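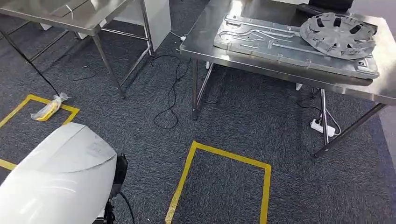
Muvosholm shared shop, bay 2. April, started 7:40 pm.

Goal for tonight: repeatable base position for the arm, then pick tests on the mixed parts for the Jelus cell. Software unchanged since the last entry.

Base position. Yellow tape on the carpet is the reference for now. Measured tape edge to front table leg three times, got 79 cm each time to within what a tape measure can tell. Carpet gives a little under load, so the height figure is less trustworthy than the plan position. Re-zeroed the wrist after each move of the base.

Cabling. Service loop at the wrist lengthened. With the old length joint 5 faulted near the end of its travel. Floor runs still need covers before anyone else uses the bay.

Table. Stainless top is a nuisance for the depth camera under the overhead lights. Dropouts are worst toward the far edge. Tried shorter exposure, small gain. Matte sheet is on the order list with Bindulport, not arrived.

Runs. Height offset 14 mm above the ribs, speed limited to 100 mm/s. Total 156 attempts logged, all part types together. Failure types, most frequent first:

- slip on curved shell, fingers close but part rotates out
- finger tip touches a rib before closing
- planner refuses the approach (part too near the hubcap) 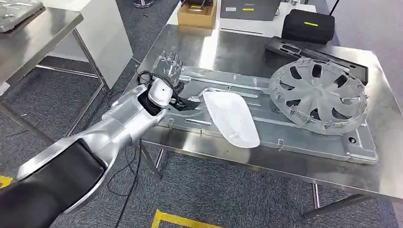 Why not raise the height offset until the fingers clear the ribs everywhere?
The fingers then close too high on the thin parts and only catch the rim. The offset has to be set per part type, and the table of values is in the Căpraru config folder.

Slip on the shell: rubber pads helped on the outside face, no change when it lies concave side up. Gripping across the short axis looks better on paper. Not tried yet. Grip force is already at the limit I want for painted parts.

Hubcap: grip on a spoke works if the approach is tilted. Straight down, the fingers meet the hub first. Keep the tilt.

Open items:
Per-part offset for the trim piece.
Repeat base measurement after the arm has been parked overnight.
Move depth camera or wait for matte sheet.
Check torque on base bolts, last done before the move to bay 2.

Stopped 10:15 pm. Arm parked, drives off, log copied to the shop server.

Print this page
E-mail this page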